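How Does a Robot Practice?

Before a robot arm works in a real kitchen, it often practices in a pretend one. The pretend kitchen lives inside a computer program called a simulator.

A simulator knows some rules about the world. It knows that things fall when you let go of them, and that two solid things can't be in the same place. If the arm bumps a bowl, the program works out where the bowl should slide.

The part that tells the arm what to do is called the controller. It is software too. Say the job is to pick up a fork. The controller has to find the fork, plan a path to it, and choose how far to bend each joint. Then it checks again - many times every second.

At the Kallia lab in Cemthorpe, one fork job was run 436 times in September. The arm missed on 371 of those tries. Nothing got broken, and the team could start over by pressing a key.

Each new try is a little different. The program may move the fork, turn it, or change the light. That way the controller can't just memorize one spot.

Words to know
Simulator: a program that copies how real things move.
Controller: software that tells a robot how to move.
Joint: a place where a robot arm bends or turns.

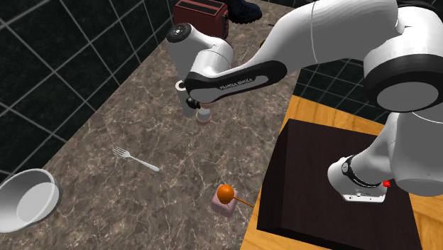 A robot arm over a kitchen counter in a simulator. Can you find the fork?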